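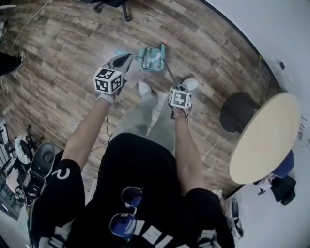 Am schlimmsten seien die Rollen, heißt es gleich zu Beginn aus der Runde der Mieter, noch bevor die erste Frage gestellt ist. Ein Bürostuhl mit harten Rollen ziehe Spuren in jeden Boden, und danach streite man sich, wer das bezahlt.

Die Frau, die beim Ausstatter Vadgate für die Gemeinschaftsräume zuständig ist, kennt die Klage. Ihren Namen möchte sie nicht lesen, über Böden, Stühle und Kabel spricht sie gern. »Die meisten Leute kaufen einen Stuhl nach der Lehne«, sagt sie. »Auf die Rollen schaut keiner. Dabei steht im Datenblatt, ob sie für Hartboden oder für Teppich gemacht sind.« Auf einem Boden in Holzoptik gehörten weiche Rollen unter den Stuhl. Wer das nicht wisse, merke es nach einem Winter, wenn Streusalz und kleine Steine von den Schuhen dazukommen.

Im Haus Bistley hat Vadgate 14 Räume eingerichtet. Rollstühle fürs Büro stehen dort neben runden Tischen und Hockern, und diese Mischung war anfangs umstritten. »Man hat uns gefragt, warum wir nicht überall Schreibtische hinstellen«, erzählt sie. »Aber an einem runden Tisch setzt man sich auch mal für zehn Minuten hin. Den Hocker schiebt man danach darunter, dann ist der Weg wieder frei.« Helle Tischplatten hätten sich bewährt, obwohl man darauf jeden Kaffeerand sehe. Er werde dann eben auch weggewischt.

Schwieriger sind die Kabel. Für einen einzelnen Raum hat sie einmal 500 Euro nur für Kanäle und Bodendosen angesetzt, bewilligt wurden 223. »Damit kommt man an der Wand entlang, aber nicht in die Mitte.« Wer in der Mitte arbeitet, legt die Leitung also über den Boden. Dünne Kabel seien dabei tückischer als dicke, weil man sie übersieht und mit dem Stuhl darüberfährt. Ihre Regel lautet: an der Wand bleiben, solange es geht, und abends alles aufrollen, was quer liegt.

Auch kleine Dinge landen am Boden – Kästen mit Fächern, Taschen, Netzteile. Verbieten will sie das nicht. »Wenn die Tische voll sind, nimmt man den Boden, das mache ich zu Hause auch.« Sie rät zu Kästen mit Deckel, damit beim Anstoßen nichts herausrollt, und zu kräftigen Farben. Grau auf Braun finde man mit dem Fuß zuerst.

Und die Jacken und Beutel über den Stuhllehnen? Da hat sie nachgegeben. Haken gibt es inzwischen in jedem Raum, benutzt werden sie kaum. Im kommenden September sollen im Bistley zunächst 100 Rollen getauscht werden, ein ganzer Karton liegt schon im Lager. Die Hocker bleiben, wie sie sind. Über die Spuren im Boden werde man sich danach noch einmal mit den Mietern zusammensetzen, sagt sie, vermutlich am runden Tisch.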